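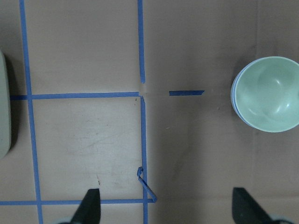 Make the table boring before you make the program clever, Lorna Agbayani told us when we asked for advice on our plan. We followed this advice for most of the summer, and the report is organized in the same way: first the table, then the arms, then the results.

Two-Arm Table Sorting in a Shared Workshop
Maricel Barredo
Final report, August 30, 2019

1. Purpose

The Dirkow project wanted to know if two arms can move kitchen objects between marked cells without hitting each other. We built it in the Tesden workshop, where other groups also need the space, so the table had to be easy to prepare again every morning. The cells are made from blue tape. Tape is cheap and we could change the layout in a few minutes, but it also comes loose, and some lines were pulled off and never replaced.

2. Arms and cables

Each arm has its own gripper and its own wrist camera. The cables are fixed to the outside of the arm with straps. In February we had a different solution with plastic clips — it failed at the elbow, where the cable needs more freedom.
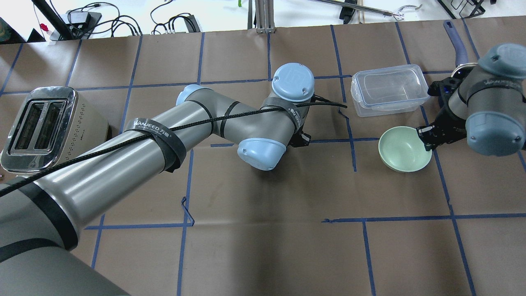
Why did we not use one arm with a longer reach?
We wanted one arm to hold an object while the other one works next to it, and a single arm cannot do this.

The price for two arms is the planning. Our program gives the middle of the table to only one arm at a time, and the other must wait. This is slow, but it is simple to test.

3. Test procedure

We planned 500 moves and completed 467. The rest were lost when the power supply had to be returned. Before each group of 70 moves we checked the home position of both grippers and pressed down the tape by hand.
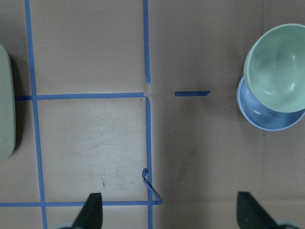 4. Problems with round objects

Bowls were the most difficult objects. The program takes the center of the object as its position, which works well for a box. For a bowl the fingers must go to the rim, and a small error in height is enough to miss it. 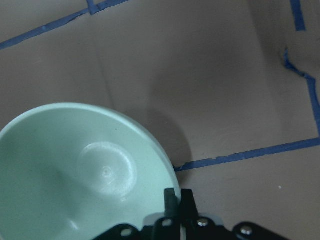
Our rule for a finished move was too strict in the first version. It accepted an object only if the whole outline was inside one cell. A wide bowl can lie across the tape like this, with the narrow finger over the inner rim, and the program has no cell name for such a position. In the second version we added a "between" state, and the arm may then try again up to 2 times before it asks for help.

The code for this state is in the Dimaculangan folder on the workshop computer, together with the table drawings.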